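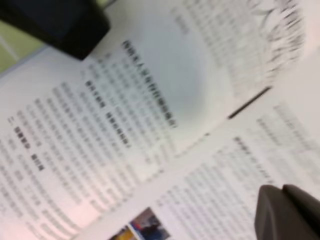
Progress Report, Reading Room and Lending Shelf, Kallgate
26 July 2021

1. Work done since February

The lending shelf in Kallgate is open again. We have now 1105 titles in the catalog, and 380 of them are in Chinese. The other titles are mostly in English and Vietnamese. Many books from the Curstead branch came without a list, so the entry of the data took more time than we planned in our application.

Registered readers are 87. The target for this period was 90, and we expect to reach it when the schools start.

2. Spending

The shelves and the lamps were paid from the first part of the grant. The transport from Curstead was cheaper than in the budget. We ask for your permission to use the difference for book covers and repair tape.

3. Difficulties

The catalog program, Pilix, does not sort Vietnamese names in the right order. For example, Dương is placed after all other names with D. We wrote to the supplier and wait for the answer. Until then we correct the printed list by hand.

4. Next period

We will print the new reader cards, finish the labels for the magazines and open one more evening in the week. The receipts are attached in a separate file.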